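Drindness Laundry Room Guide
Section 3: Folding, and where to put the result

Print this page | E-mail this page

Last updated: Sep 20, 2024

Before you start

This section covers flat cloths: tea towels, hand towels, napkins, and the floor cloths that everyone agrees are not tea towels until the last clean one has gone. Fitted sheets are dealt with in Section 5, which is longer and has more cautions in it.

You will need a clear, flat surface at about hip height, a dry cloth, and the Turnex shelf insert you put together in Section 2. If the insert still rocks, go back and tighten the rear feet. Folding neatly for a shelf that tips it all on to the floor is a poor use of an afternoon.

Note: The Masine shelf is 388 mm deep and 572 mm wide. The fold given below is meant for that shelf. If you own the Negi corner unit, fold once more at step 7 and accept that the pile will lean.

CAUTION: Do not fold damp cloths. They will look perfectly all right for a day and then let you know by smell.

Laying out the cloth

1. Wipe the table and let it dry. Crumbs folded into a towel stay there until a guest finds them.

2. Find two neighbouring corners. On a rectangular cloth, take the ones at either end of a long side. If you have picked up two opposite corners you will be holding something like a kite, and should start again.

3. Lift the cloth by those corners and pull them apart until the edge between them is straight. Firm is enough. Cotton remembers being bullied, and an edge that has been stretched every week will eventually go wavy.

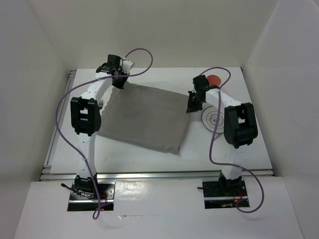

Slack is the thing most people get wrong at this stage. They pull harder and harder on the two corners they have hold of, expecting the rest of the cloth to fall into line. It won't. With the far corners gripped, the near edge of a grey cloth like this one still sags towards the middle of the table, and a few slight wrinkles stay in the fabric. Leave both alone for now. The sag goes when the cloth is lowered, and the wrinkles are the business of step 5.

4. Lower the near edge on to the table first, then bring the held corners down and away from you. Put the whole thing down at once and you trap a pocket of air, which will wander about under your hands like a small, stubborn animal.

5. Smooth from the middle outwards with the flat of your hand. Two or three passes will do. A cloth that needs more than that wants an iron, and ironing is outside the scope of this guide, as it is outside the scope of most households.

Folding

6. Bring the left short edge over to meet the right. Match the corners first and let the rest follow. Where a hem has shrunk, the corners will not both match. Choose the pair that will face the front of the shelf.

7. Fold the near edge up to the far edge. Press along the crease with your forearm.

8. Turn the cloth so that the folded edge faces you, and place it on the shelf with that edge to the front. Loose edges go to the back, with the other things we are not proud of.

Note: Each shelf takes up to 200 napkins, should your life have come to that. Thick hand towels fill it a good deal sooner.

CAUTION: Do not pull a cloth from the bottom of the pile. Lift the ones above it, take what you want, and put them back. We have included this caution in every edition since May and have no evidence that it has been read.

If the fold will not lie flat

Check that there isn't a sock inside. Then unfold to step 4 and lower the cloth again. If one corner keeps springing up, look for a care label sewn in beneath it, and put that corner at the back.

Contact us | Copyright Drindness | Back to top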